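Walier
Produits > Téléopération > Postes pilotes > Hirnerance 20

Hirnerance 20
Poste de démonstration à distance pour bras et mains à cinq doigts

Référence : HIR-20
Disponibilité : sur commande, expédition depuis l'atelier de Nirnport
Prix : sur devis
Télécharger la fiche technique | Demander un devis | Accessoires compatibles

Présentation

Le Hirnerance 20 permet à un opérateur de montrer une tâche à un robot en la réalisant lui-même à distance. L'opérateur porte une paire de gants instrumentés et deux brassards. Ses gestes sont transmis au bras et à la main du robot, et l'ensemble de la session est enregistré : positions articulaires, consignes, efforts mesurés au poignet et flux vidéo de la tête.

Le poste convient aux tâches ménagères et de service où la prise varie d'un objet à l'autre : vaisselle, rangement d'un plan de travail, tri de petits emballages, préparation de plateaux. Pour les tâches lentes ou très répétitives, le guidage à la main reste possible (voir plus bas) et demande moins de préparation.

Deux modes de démonstration

Mode distant. L'opérateur est assis ou debout, avec le retour vidéo sur casque ou sur écran. Le rapport d'échelle entre son geste et celui du robot se règle par logiciel. Une pédale suspend la transmission : le bras garde sa position pendant que l'opérateur se replace. À la reprise, la main du robot rejoint progressivement la posture du gant, sans à-coup.

Mode guidé. Les moteurs du bras passent en compensation de gravité et l'opérateur déplace directement l'avant-bras du robot. Les doigts sont commandés par le gant ou par une série de postures mémorisées (60 emplacements). Ce mode exige un bras équipé de capteurs de couple. Vérifiez la liste de compatibilité avant de commander.

Les deux modes produisent le même format d'enregistrement et peuvent être mélangés dans un même jeu de démonstrations.

Ce que contient la livraison

Une paire de gants instrumentés (tailles S, M ou L, à préciser)
Deux brassards avec sangles
Un boîtier de liaison et son alimentation
Une pédale de suspension, câble de 3 m
Un arrêt d'urgence filaire
Un rouleau de ruban de marquage pour sol
Une mallette de transport
Licence du logiciel Chantharasri, un poste

Le robot, la main et le casque ne sont pas inclus. Les adaptateurs de poignet sont vendus séparément.

Caractéristiques

Liaison opérateur-robot : filaire (Ethernet) ou réseau local
Cadence d'enregistrement : 60 Hz
Capteurs par gant : 20
Température d'utilisation : de 15 à 35 °C
Durée maximale d'une séquence continue : 15 minutes
Formats d'export : HDF5, CSV, MP4
Alimentation : 100-240 V
Garantie : deux ans, gants un an

Installation

Placez le robot face à la zone de travail et bloquez sa base. Marquez sa position au sol avec le ruban fourni. Les repères servent à retrouver le même point de départ d'une session à l'autre, surtout si la base est déplacée pour le nettoyage ou la recharge.

Réglez ensuite la hauteur du bras. La paume ouverte doit pouvoir passer au-dessus du bord du plan sans que le poignet arrive en butée. Devant un évier ou un bac, prévoyez une marge supplémentaire : le doigt le plus long descend plus bas que ce que laisse croire le retour vidéo.

L'étalonnage des gants se fait en quatre postures : main ouverte, poing fermé, pouce écarté, pincement. Il est à refaire à chaque changement d'opérateur.

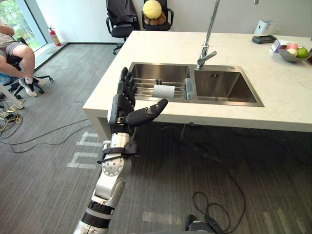 Main à cinq doigts ouverte devant un évier à deux bacs ; porte-vaisselle métallique dans le bac de gauche.

Recommandations pour les premières démonstrations

Commencez par un seul objet et une seule destination. Un objet cylindrique, opaque et léger donne de bons résultats. Les récipients transparents sont plus difficiles à suivre à la vidéo ; gardez-les pour la suite, une fois que l'opérateur maîtrise le décalage entre sa main et celle du robot.

Faites passer les câbles hors de la trajectoire de la base. Sur moquette, fixez-les au sol avec le ruban ou une gaine plate.

Supprimez les séquences interrompues avant l'export. Chantharasri les signale en orange dans la liste mais ne les écarte pas d'office.

Entretien

Les doublures des gants se retirent et se lavent à 30 °C. Ne pas passer au sèche-linge. Les brassards s'essuient avec un chiffon humide. Les gants ne sont pas étanches : n'utilisez pas le poste avec les mains mouillées.

Questions fréquentes

Peut-on n'utiliser qu'un seul bras ?
Oui. Désactivez l'autre côté dans les réglages de session. Le gant inutilisé n'a pas besoin d'être branché.

Le poste fonctionne-t-il avec une pince à deux doigts ?
Oui, avec le profil « pince ». Seuls le pouce et l'index sont alors transmis.

Faut-il une connexion Internet ?
Non, sauf pour l'activation de la licence et les mises à jour.

Accessoires

Adaptateur de poignet, modèle court
Adaptateur de poignet, modèle long
Doublures de rechange, lot de deux paires
Pédale double (suspension et marquage de séquence)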